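**Call for participants: chopsticks, spoons and one question (can a machine put them away yet?)**

Quick one, I've got a meeting in 14 minutes.

We need people with ordinary kitchens and ordinary cutlery. Londurum is the project, Undard is the outfit running it, and what we do all day is try to find out how close machines are to doing the boring chores. Dishes away. Shelves faced up. Cutlery sorted. Short answer so far: some of it, slowly, and not in your kitchen. We'd like to know about your kitchen.

We did the shop-floor half first. Mollel, the hardware place, let us in after closing for most of August and we did restocking, bagging, hanging things on pegs. Wafula Kashindye wrote that up and it's a good read if you like failure. Boxes fine. Tins fine. Anything in a soft packet, forget it. Nearly all the items that beat us were thin, shiny, floppy or see-through, and then somebody pointed out that's a kitchen drawer.

So, kitchens.

**What you'd be doing**

You do a chore by hand with one of our grippers. You hold it, you squeeze, it grabs. We record what the gripper sees and use it to teach the robot arm back at the lab. Chores on the list at the moment:

- cutlery from a heap on the counter into a caddy or holder
- same thing in reverse (harder than it sounds, stuff tangles)
- lids onto pots
- folding tea towels, badly is fine
- putting packets on a shelf

You don't need to be neat. You do need to be normal. If you'd usually grab the spoon by the wrong end, grab it by the wrong end. Last round a couple of people got very careful and precise and the arm learned to be careful and precise and took forever over a teaspoon.

Chopsticks are the one we're shortest on. Thin, round, roll away, cross over each other, and the spoons get in on top. The arm can lift one on its own off a bare bench pretty well now. Give it a pile and it either picks up two or pushes the lot along the counter. People do this without looking. We want to know how.

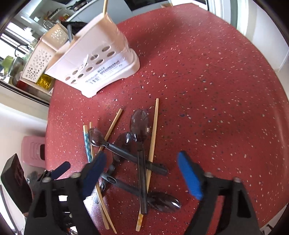
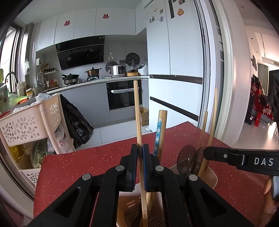
*Cutlery task, red speckled counter. Top: spoons and chopsticks in a pile. Bottom: one chopstick in the jaws, in front of the holder.*

**Who we're after**

- 18 or over
- a kitchen you actualy cook in
- comfortable holding a tool in one hand for a while. Weight is ok but your wrist will notice
- lefties very welcome, we have hardly any
- all kinds of counters. Dark, light, patterned, shiny, scratched. Shiny ones are a pain for the software so yes please
- people who use chopsticks every day, and people who own a set and never touch them

No tech background needed. If you can use tongs you're qualified. Renters fine, share houses fine, check with your housemates first please. If you work in a cafe or a shop kitchen and the boss is keen, get in touch as well, Pendo Kimaro is handling those seperately.

**Time and money**

Two visits. First is 70 minutes including set-up and the practice bit, second is shorter. Somebody brings the gear and takes it away again. $30 an hour, paid by transfer, plus a $25 grocery voucher when you finish the second visit. If you stop halfway you still get paid for the time you did.

Mornings, or evenings up to 8:30 pm. Daylight is better for us but we can bring a lamp.

**Before you ask**

Will it take my job / my mum's job / the dishpig's job? Fair question, we get it at every info night. Brian Chege runs the testing and his view is that the arm is a long way off a Friday dinner shift. Mine's a bit less relaxed, I think the simple sorting jobs go first and go sooner than people reckon. We argue about it. You can come and argue too, and you can say no to taking part for that reason and no hard feelings.

What happens to the footage? Stays with the project. Faces get blurred, letters and screens get blurred, and you can ask for any clip to be deleted within 14 days of your visit. Whatever's on your counter will be in shot though, so put away anything you'd rather we didn't see.

Do I have to tidy? Please don't. Wipe up anything sticky and leave the rest where it is.

Will something get broken? We've had one mug. We replaced the mug.

Pets: in another room.

**Also, one paid role**

Field assistant, casual, through Corkora who do our hiring. You'd carry the kit to people's homes, set up, show them the grip, change batteries, keep the log. Car licence needed, patience needed. Two shifts a week to start, maybe more once the cafes come on. Ingvar Nørgaard has been doing it solo and would like his evenings back. Cover letter optional, a few lines on why is plenty.

**How to put your hand up**

Email Gladys Obura at the Londurum desk with your name, suburb, left or right handed, what your counter looks like (a phone pic is great) and times that suit. Put KITCHEN in the subject line for the study or FIELD for the job. If you dont hear back in a few days send it again, the inbox is a mess.

We've got 30 kitchen spots. Chopstick households get first go.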